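May 29, 2019
by Vilém Kopecký

I have finally seen The Lighthouse Keeper's Tenant, and I want to write down my thoughts before they become mixed with what other people think. The cinema in Kodberg showed it once only, in the small hall. The hall has 137 seats and I believe most of them were taken, which surprised me for a slow horror film with subtitles.

The story is simple. A woman called Trullis rents a room above an old lighthouse and the owner asks her not to use the stairs after dark. Of course she uses the stairs. If you have seen even a few films of this kind, you know it already from the first ten minutes. I did not mind. I like when a film tells me early what I should be afraid of, and then makes me wait.

And it makes you wait very long. The first noise from the stairs comes after almost forty minutes. Before this we see her cooking, reading letters and repairing a window. My friend Chaltu Sisay, who sat next to me, whispered that she would like to repair the window herself so that we could go on. I understand her, but for me the window was important. When it opens later in the night, I knew exactly how it closes and how strong it was.
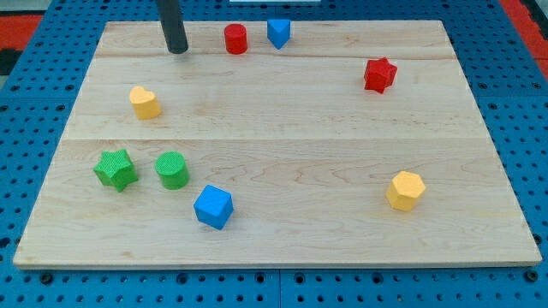 The sound is the best part. There is very little music, maybe three or four short pieces, and the rest is wind, water and wood. In one place the wind stops completely, and I noticed that I had stopped eating my peanuts. I have not had this feeling in a cinema since Dresow, which I saw last August and wrote about on this blog (two people read it, thank you both).

I am less happy with the ending. I will not tell it, but there is a long talk in the kitchen where the owner explains everything, also things that I had understood and liked better without words. Hsiu-ying Yeh plays the owner and she does what she can with this speech. She is much more frightening earlier, when she only stands by the door with a towel.

Chaltu gives it two stars out of five. I would give three and a half, and four if somebody cut the kitchen. It is 170 minutes long, so there is enough to cut. I hear that a shorter version exists for television and I would like to compare them, if anyone knows where it can be found.

Next I want to watch Wu again.

Contact | © 2019 Vilém Kopecký | Back to top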